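**NOTA DE PRENSA -- junio de 2026**

# Zuccaro lleva la lista de la compra compartida a los edificios de Cododport

Hola a todos los que recibís esto en la redacción, en la radio del barrio o en el boletín del portal. Soy Yuzhen Yao, llevo la comunicación de Zuccaro y me han dejado escribir la nota a mi manera, así que os la cuento como se la contaría a mi hermana por teléfono.

Zuccaro es un servicio para que los vecinos de un mismo edificio hagan juntos el pedido de fruta y verdura. Desde hoy funciona en toda Cododport, después de una temporada larga de pruebas en el barrio de Tanbridge. En las pruebas participaron 892 hogares y ahora abrimos la inscripción con casi 1000 plazas nuevas (las iremos ampliando, no os agobiéis si os quedáis en la lista de espera).

La idea salió de algo bastante tonto. En mi escalera éramos muchos comprando lo mismo en días distintos, cada uno con su bolsa de zanahorias medio olvidada en el cajón de la nevera. Yo vivo sola y un manojo entero me dura una eternidad. El vecino de enfrente tiene tres hijos y se queda corto siempre. Empezamos a apuntarnos las cosas en un papel pegado al buzón, luego en un grupo de mensajes que era un caos absoluto -- ¡había quien pedía pepinos contestando a un mensaje sobre el ascensor! -- y de ahí pasamos a una hoja de cálculo que solo entendía su autor.

Su autor es Gerardo Sorrentino, hoy director de Zuccaro, que dejó la hoja de cálculo y montó una aplicación como es debido. Cada hogar apunta lo que quiere, en piezas o en gramos, y el sistema junta todo el portal en un solo pedido. El proveedor, Juvivico, lo sirve a granel y viene ya separado por piso.

«Yo quería pedir dos calabacines y que me llegaran dos calabacines», dice Gerardo cuando le preguntan por la filosofía de la empresa. Le hemos pedido una frase más larga para la prensa y se ha negado.

Durante el periodo de Tanbridge se hicieron 1426 pedidos de edificio. Lo que más se repite en las listas es lo de diario: zanahoria, pepino, cebolla, patata. Para las verduras menos corrientes hemos añadido una casilla que se llama «¿alguien más?», donde un vecino propone y los demás se suman si les apetece. Gracias a esa casilla yo he probado cosas que no habría comprado nunca por mi cuenta, y alguna la he repetido.

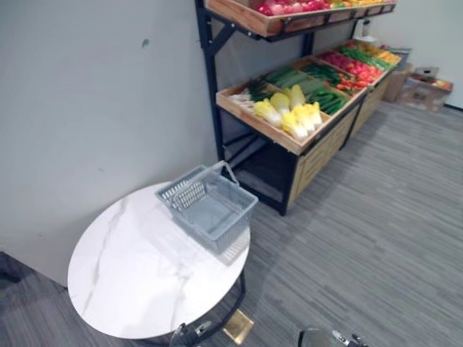
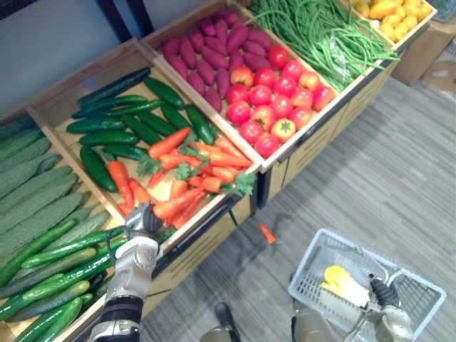
Verde y naranja, pepinos y zanahorias:
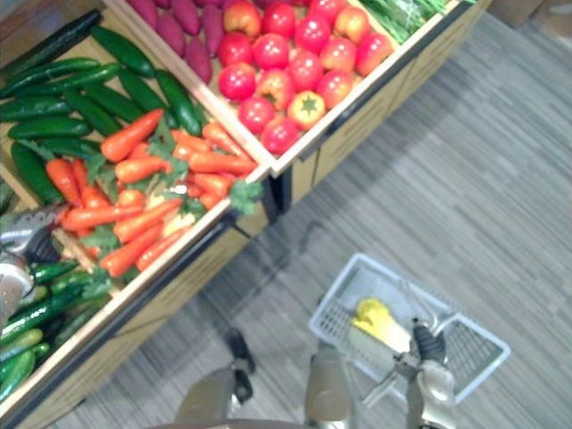 **¿Hace falta que se apunte todo el edificio para poder usarlo?**

Basta con 2 hogares del mismo portal. El resto puede incorporarse cuando quiera, o no hacerlo nunca, y el pedido sale igual.

Algunas cosas prácticas que me preguntan mucho. La inscripción es gratuita y no hay cuota mensual, se paga lo que se pide más una cantidad fija por el reparto, que se divide entre los hogares de ese pedido. Se puede cambiar la lista hasta la noche anterior a la entrega. Si te vas de vacaciones pones la cuenta en pausa y listo, sin llamar a nadie ni dar explicaciones.

Cada portal elige además un punto de recogida: puede ser el rellano, el cuarto de bicicletas o la casa de quien se ofrezca. En el mío lo tenemos en la entrada y la verdad es que se ha convertido en un ratito de charla que antes no existía. He conocido a la señora del cuarto después de seis años viviendo debajo de ella. Me pasó una receta de crema fría de pepino con yogur y menta que ya he hecho varias veces -- lleva muy poco ajo, casi nada, y hay que dejarla reposar en la nevera un par de horas.

Para quien no se maneje con el móvil hemos mantenido la lista en papel. Se imprime desde la web, se cuelga en el portal y una persona del edificio la pasa a la aplicación. Gerardo quería quitarla y yo me puse muy pesada, así que ahí sigue.

En diciembre queremos sumar legumbres secas y frutos secos al catálogo. Estamos todavía hablando con Juvivico de los formatos, y en cuanto haya algo cerrado os mandaré otra nota (más corta, prometido).

Si queréis entrevistar a Gerardo o pasaros por un portal de Tanbridge el día de entrega, escribidme respondiendo a este mismo correo y lo organizamos. Por las mañanas suelo contestar antes.

Yuzhen Yao
Comunicación, Zuccaro
Cododport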